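Iller Weekender Duffel, 63 Liter

The Iller is a travel bag for people who pack the night before and regret it by the first layover. It holds 63 liters, which covers a long weekend, or one night if you insist on bringing a choice of shoes. Boersma has been making it in more or less the same shape for years, and we still sell it because it keeps not coming back.

The main zipper runs the full length, so you can reach the thing at the bottom without unloading the rest onto a ferry deck. There's a side pocket for tickets and a second one for the things you'll swear were in the first.
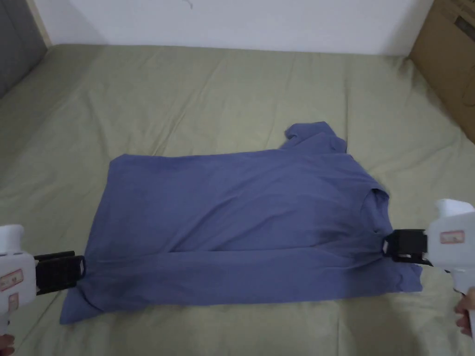 Blue-gray T-shirt, spread out on the bed.

The shoulder strap comes off. Most owners take it off once, lose it, and write to Nokuthula Potgieter on our parts desk, who keeps spares -- ask nicely and mention the color.

Details
Capacity: 63 liters
Empty weight: 2620 g
Colors: tar, moss, ferry gray
Wheels: none, and please stop asking
Returns: 14 days, unused, sand counts as use

Fits under most bus seats. Airline seats are between you and the airline.

Goes well with: Jaron wash bag, Drolska packing cubes (set)

Page updated 28 July 2025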